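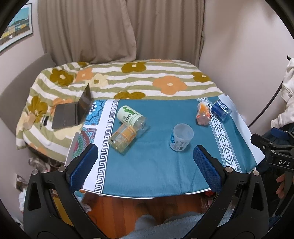 Mudemow Publishes Results on Training Robot Policies From Hand-Held Gripper Recordings, Urges Caution in Reading Them

3/17/26 – Mudemow today released the results of a study on teaching robots to handle household containers using recordings made by people holding gripper tools, with no robot present during collection. The report covers 2,000 recorded episodes of bottles and cups being handled on cloth-covered surfaces in lived-in rooms. The company says the numbers are good. It also says they are easy to misread.

A policy trained on the full set completed 11 more tasks out of every 100 than one trained on 600 episodes. That is a smaller gain than the team had planned for when the study began in September, given that the larger set took more than three times the recording work.

"We kept hearing that more data in more homes would solve this," said Inna Sirko, who led the study. "It helped. It did not help as much as people in our field like to claim, and I include some of our own older slides in that."

The method, which Mudemow calls Flurent, records from cameras mounted on the gripper tools and converts the motion into commands for a two-arm robot. Clear plastic was the hardest material by a wide margin. Patterned fabric under the objects made matters worse in some tests and made no difference in others, and the report does not offer an explanation.
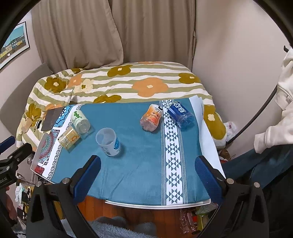 A cup and other containers on a teal cloth, seen from a hand-held gripper used in Flurent data collection.

The study also reports a result that cuts against the method. In 40 test runs with the table height changed, the policy often reached for the right object and closed too early. Domingo Lucero, who ran the robot tests, said the failures were left out of an early draft and put back at his request.

"A success rate from one table tells you about one table," Lucero said. "I would like to see another lab run this before anybody builds a product plan on it. We have not tested it in a kitchen. We have not tested it with full bottles."

Mudemow compared Flurent with Pralham, its earlier system based on remote-controlled robot arms. Recording with hand-held tools was faster per episode, but more episodes had to be thrown out for tracking errors. The report lists both figures and declines to name a winner on cost.

The episodes, the training settings and the full list of failed runs are available to research groups on request through Murthy, the company's data-sharing program. Commercial licensing is not being offered at this time.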